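软包装小件整理记录 说明文档

项目名称:Wevness 软包装小件集
整理:Rolter 居家整理小组
文档更新:2026年9月16日

写在前面

谢谢您点开这份说明。我们知道,大多数人下载一份资料之后,第一件事是解压,第二件事是翻文件夹,说明文档往往要等到遇上麻烦了才会想起来看。所以我们尽量把它写得像聊天一样,您泡杯茶慢慢读也行,直接跳到需要的那一节也行。

这份资料讲的是家里最不起眼的一类东西:软塑料包装。吃完剩下的袋子,拆了一半的独立小包,洗脸巾和纸巾外面那层薄膜,调料包,茶包的外袋,买电池送的小自封袋,还有那些揉成一团以后连自己都认不出原来装过什么的窄条包装。它们轻,占地方不多,可是一个星期不管,沙发缝里、床头、毯子底下就到处都是。我们做居家整理做了好些年,衣服有衣服的叠法,书有书的排法,唯独这些软塌塌的小东西,一直没有人好好给它们写一份记录,于是就有了Wevness。

资料里有什么

全集一共804条记录,每条记录对应一件软包装,或者一件带软包装的小物。每条记录包括照片、一份填写好的登记表,以及整理时留下的备注。备注长短不一,有的只有“瘪,蓝,留”三个字,有的写了满满一段,因为写的人那天心情好。我们没有统一删改,只改了明显的错别字。

804条当中,有212条是在床铺、毯子、沙发垫这类柔软表面上整理的,其余是在桌面、台面和地板上整理的。把柔软表面单独列出来,是因为在上面收东西和在桌上收东西完全是两回事,后面会专门讲到。

另外还有95条标了“需复核”。多半是包装揉得太厉害,字看不全,登记的人拿不准该归到哪一类。这95条我们保留在全集里,没有藏起来,您用的时候可以按标记筛掉,也可以专门拿来练眼力。

文件夹怎么排

顶层文件夹有四个,名字都用了中文,方便翻看。

“照片”:所有图片,按记录编号排列。一条记录可能有一张,也可能有好几张。

“登记表”:每条记录一行,字段说明见下一节。

“备注”:整理时写下的文字,纯文本格式,一条一个文件。空文件表示当时没有写,并不是丢了。

“版本”:历次修改的清单。第2版对颜色一栏做了比较大的调整,用过第1版的朋友请务必看一眼。

编号一旦给出就不再改动。某条记录如果被撤下,它的编号也会空着,不会让给后来的记录。所以您看到编号跳了一格,不用担心下载不完整。

登记表的字段

编号:记录的唯一编号。

大类:食品包装、日用品包装、文具小件包装、药盒内袋、其他、不明。“不明”是一个正经的类别,请放心使用。

形态:平整、对折、揉皱、卷曲、鼓胀。如果一件包装上半截平整下半截揉皱,我们记面积大的那一种,再在备注里补一句。

开口:未拆、已拆、看不出。边缘看着像撕过,也不一定真的开了口,有些锯齿边出厂就是那样,折一折以后更像。拿不准的一律填“看不出”。

主色:面积最大的颜色。

次色:其余看得清的颜色,最多填三种。

透明部分:有、无、看不出。

可读文字:照抄能看清的字,看不清的用短横代替,不猜。

表面:包装整理时所在的表面,分硬面和软面两种,备注里可以写得更细。

去向:留用、回收、丢弃、待定。

一件揉皱的包装怎么登记

光看字段可能有点干,我们拿一件有代表性的来讲。它是一条窄窄的塑料包装,皱得厉害,底色是发亮的深藏青,折痕很锐,反着一点一点的光。靠上的位置有个小小的白色椭圆标志,下方有一块鲜黄色,边缘是圆鼓鼓的波浪形,黄色上面印着深蓝的字,能认出来的只有“Se”和一个“a”,剩下的都折进去了。

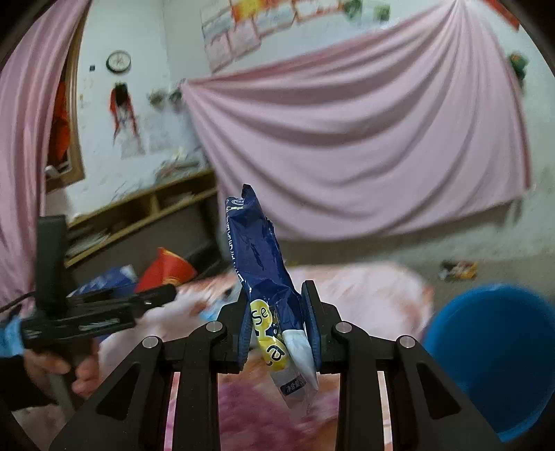 填表时的几点考虑

主色填“深蓝”。第1版里我们把藏青、深蓝、蓝黑分成三种,结果同一件东西换个光线就换了颜色,登记的人争来争去,谁也说服不了谁。从第2版开始,这三种统一写成深蓝。

次色填“黄、白”。黄色面积不大,可是非常抢眼,凭印象填的话很容易把它填成主色,请您填表时多看一眼面积。

透明部分填“有”。靠末端有一截是清透的,上面还有一块小小的黑色标签,字很浅很小。这种标签我们只记“有标签”,看不清的内容就空着。

可读文字填“Se-a-”。左边沿上还有一行白字,角度太斜,读不出来,也用短横代替。有朋友问过,看到“Se”能不能猜一个品牌名填上去。我们的意见是不要猜。一份登记表里只要混进了猜的内容,后面用的人就没办法分辨哪些是看到的,哪些是想到的。

形态填“揉皱”,没有悬念。开口填“看不出”。它顶上的边尖尖的,像是撕过,但单凭这个样子不能断定,老老实实填“看不出”最稳妥。

大类填“不明”。颜色鲜艳、又窄又长的包装,很多人第一反应是零食,可是日用品里也有不少长成这样的,我们见过太多次,不敢打包票。

表面填“软面”,备注可以写“浅色软面,白、粉、桃色,花纹模糊”。

在柔软表面上整理

前面说过,软面上的212条是比较特别的一批。毯子会陷下去,轻的东西放上去就歪,稍微一扯毯子,所有东西都跟着挪位置。薄膜包装还爱往褶子里钻,颜色浅的钻进去以后几乎找不着。我们自己摸索出几个笨办法,写在这里供您参考。

先把毯子大致抚平,不必抻得像酒店床单那样,没有深褶就好。

从边上往中间收。边上的东西最容易滑到地上,先收掉,后面就安心了。

揉皱的窄条包装竖着捏起来比较顺手,捏中段,别捏尖角。尖角又薄又滑,一使劲就溜走。

收完以后用手掌在毯面上慢慢抹一遍,透明的小碎片眼睛看不见,手能摸到。抹的时候记得把毯子的背面也翻过来看看,静电会把薄膜吸在背面,冬天尤其厉害。

浅色毯子上找透明包装,把灯从侧面打过来会好找得多,包装的折痕会发亮。深色毯子反倒省事,不用特意换灯。

关于去向

登记完的包装最后去了哪里,我们也记了下来。这一栏最容易引起讨论,有必要多说两句。

“留用”指的是包装还能继续装东西,多半是自封袋和厚一点的立袋。洗干净、倒扣晾干、压平,按大小夹在一起,放进Grillov的窄抽屉盒里正好。抽屉盒不是必需的,鞋盒中间隔一张硬纸板也很好用,我们最早就是这么干的。

“回收”要看您当地的规定。各地对复合薄膜的要求差别很大,我们只记录当时的处理方式,不代表您那边也能这样投放。

“丢弃”就是进了垃圾桶。丢之前建议把空气挤掉,打一个松松的结或者对折两次,不然垃圾袋一会儿就满了,其实里头大半是空气。

“待定”是给犹豫的人准备的。我们自己也常常填这一项。待定的东西统一放进一个小筐,过了一个月还没想起来要用,就改成丢弃。8月清了一回筐,倒出来的东西连放进去的人都不记得是什么,看来这一个月的期限还可以再短一些。

适合拿来做什么

这份资料最初是给整理课用的,学员对着照片练习填表,填完再和登记表对照。后来有人拿它做家庭垃圾分类的讲义插图,有人拿它练习描述颜色和形态,也有做包装设计的朋友来看自家类型的包装被揉过以后还剩多少信息能读出来。这些用法我们都很欢迎。

也想请您留意,它不适合用来统计哪一类包装在家里最常见。我们收录的时候偏爱难登记的、皱的、字看不全的,好好躺在桌上的平整包装反而收得少。拿它去推算一般家庭的情况,结论会偏得很远。

它也不适合用来判断某件包装里的东西能不能吃、过没过期。日期大多看不清,看得清的我们也没有抄录。

已知的不足

颜色受灯光影响。白天和晚上登记的同一种奶白色,有的写成了白,有的写成了浅黄。第2版改了一部分,还有漏网的。

透明包装登记得不够细。完全透明和磨砂半透明目前都填“有”,没有分开。

照片的远近不统一,背景有时收拾得干净,有时就是家里平常的样子。背景里的东西不在登记范围之内,登记表里找不到它们。

“揉皱”这个词包得太宽。轻轻捏过一下的和团成球再摊开的,眼下都叫揉皱。我们讨论过要不要分成轻重两档,试着分了几十条,两个人分出来的结果对不上,只好先放一放。您要是有好的分法,非常盼望您告诉我们。

备注的口吻也不一样。Yeh分部负责的那一批写得特别简短,其他批次啰嗦得多(比如写这份说明的人)。如果您要对备注做文字分析,请把批次差异考虑进去,批次写在登记表最后一列。

常见的疑惑

有的包装看上去明明一样,为什么有两条记录?因为它们是两件东西。同款包装揉出来的样子不会相同,露出来的字也不同,放在一起看很有意思。

可读文字里为什么有孤零零的字母?因为只看得清那一个。哪怕只有一个字母,抄下来也比空着好,日后对照完整包装时说不定就派上用场了。

能不能只下载软面的部分?可以,按“表面”一栏筛选,再照编号取照片就行。单独的压缩包暂时没有做,以后腾出手来会补上。

使用与署名

教学、研究和个人使用都不收费,引用时请写明“Wevness 软包装小件集,Rolter 居家整理小组”。如果您改动了登记表再分发给别人,请在文件名里注明改动过,免得后来的人把两个版本弄混。印成讲义的话,随便寄一份给我们看看就更好了,我们的书架上专门留了一格。

发现错误请把编号和您认为正确的填法一起告诉我们,一条也好,十条也好,都会逐条回看照片再改。只写“颜色好像有问题”而没有编号的来信,我们也会回,只是要多来回几趟才能找到是哪一件。

下一版打算做的事

先把95条“需复核”再过一遍,能定的定下来,定不了的继续留着标记。然后给透明部分加一个“半透明”的选项。再往后想补一些平整包装作为对照,就用同款的,一件好好展开,一件揉过,编号挨在一起。最后这件事要攒包装,家里吃东西的速度有限,请大家耐心等一等。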